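Low Temperature Measurement > Wiring and Filtering
Electron temperature stuck at 262 mK, bath is much colder
Posted Thursday by slowcooldown
11 replies | 3 shares

slowcooldown wrote:
Lateral GaAs quantum dot, dilution refrigerator, DC transport. The mixing chamber thermometer reads base temperature and I trust it, because it agrees with the fixed-point device we ran in November. The electron temperature taken from Coulomb peak width is 262 mK and doesn't move when I lower the bath. When I warm the mixing chamber the width stays flat and then picks up the expected linear dependence once the bath passes the plateau value.

Wiring is twisted pair to the mixing chamber, a Zilon RC filter board bolted to the plate, then loose wire to the sample carrier. Lock-in excitation is well under kT/e at the plateau temperature. Lever arm comes from the slopes of the Coulomb diamonds. Acquisition is through Gritora, with the gate swept slowly enough that the lock-in time constant doesn't matter.

What I would like to know is whether this looks like RF heating or poor thermalization of the leads.
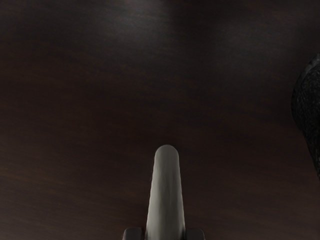
Dark wood surface, top view (render)

parallel_path wrote:
RF, almost certainly. A two-stage RC board rolls off well at audio and low radio frequency and then stops working when the capacitors go inductive. At GHz it's a short piece of wire with some decoration on it. You need something lossy after it: copper powder, silver epoxy, or lossy coax, and the sample has to sit in a closed can.

phononbottle wrote:
I wouldn't say "almost certainly." Loose wire between the filter board and the carrier is a thermalization problem as well. Below the plateau the phonons in the chip do nothing useful for the electrons. Cooling goes through the ohmics and the wires. If the ohmics are bad, you'll see the same flat curve with very modest heating.

What are the contact resistances at base, and are they linear?

slowcooldown wrote:
Ohmics are linear and well below the dot resistance. I can post values when the present sweep finishes. There are 2 contacts on each side of the dot and I've tried every source/drain combination. Same width in all of them.

parallel_path wrote:
Then bad ohmics are unlikely. A single bad contact would show up as a difference between combinations.

phononbottle wrote:
It rules out a single bad contact. It doesn't rule out four mediocre ones, or a carrier that is poorly anchored as a whole. Is there a thermometer on the carrier itself?

slowcooldown wrote:
No. The nearest one is on the plate.

fermi_edge_case wrote:
Before anyone winds copper powder filters, check the fit. Three things broaden a Coulomb peak that have nothing to do with temperature:

- tunnel coupling. If the dot is too open, you're fitting a thermal line shape to something that is partly Lorentzian. Look at the tails on a log scale.
- slow charge noise on the gates, which moves the peak during the sweep. Sweep faster and see if the width drops.
- DC offset at the input of the current preamp. An offset comparable to kT/e gives you a wider peak with a slightly flat top.

The third one has cost me more time than the other two combined. The offset drifts with room temperature, so a value nulled in the morning is wrong by late afternoon.

slowcooldown wrote:
Offset was nulled at the start of the run, not since. Tails look exponential over 2 decades before they reach the noise floor. I haven't varied the sweep rate.

gatesweep wrote:
Offset can't be the whole story if the warm data land on the right slope through zero. OP, do they? If you extrapolate the high temperature part to zero width, where does it cross?

slowcooldown wrote:
Crosses zero within the error of the fit, if I keep only the points well above the knee.

gatesweep wrote:
Good, so the lever arm is fine. Now look at the shape of the knee. Adding an offset or noise in quadrature gives a gentle bend. Heating against phonon cooling gives a sharper one, because the exponent is larger. With data on both sides of the knee you should be able to tell them apart.

parallel_path wrote:
In principle. In practice the knee is where everyone has the fewest points, and the exponent is strongly correlated with the plateau value in the fit. I've seen a single data set fitted acceptably with both models. I'd still build the filter. It has to be done at some point, and it costs a day.

fermi_edge_case wrote:
It costs a day plus a thermal cycle. Zeroing the preamp costs a few minutes. Do the cheap one first.

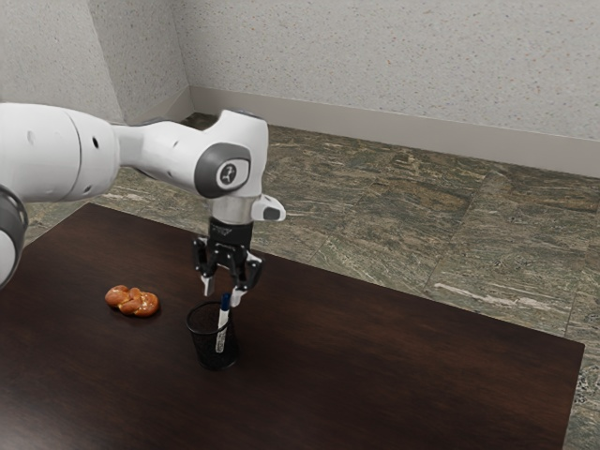
White robotic arm over a dark brown table, simulated view

phononbottle wrote:
Agree with the order. There's also a test that needs no hardware. Disconnect every line you don't need at the breakout box and ground them there, leaving only source, drain and the plunger. If the width goes down, the heat is coming in on the wiring. If you have a Cliltico box, the switch makes before it breaks, so the gates won't jump. With other boxes, ramp the gates to zero first.

Gates you need for confinement obviously have to stay on.

slowcooldown wrote:
Results so far. Renulled the preamp, and the offset had moved, but the width changed by less than the scatter between repeated sweeps. A faster sweep gives the same width. Grounding unused lines brought it down by a small amount that is clearly outside the scatter. Unplugging the computer link to the gate DAC after setting the voltages, and sweeping with an analog ramp, brought it down further.

parallel_path wrote:
So, RF on the lines.

phononbottle wrote:
Or a ground loop through the DAC link, which would be low frequency and wouldn't care about your copper powder. Put an optical isolator in the link before you warm up. Then repeat with the link connected.

gatesweep wrote:
The Zawadzka application note on breakout grounding has a usable diagram for this. Ignore the section on shield drain wires, it assumes a floating cryostat.

slowcooldown wrote:
Isolator is on order. I'm keeping the fridge cold until it arrives and will take more points around the knee with the link unplugged. Silver epoxy filter gets fitted at the next warm-up either way.

11 replies was the count at last index | Thread open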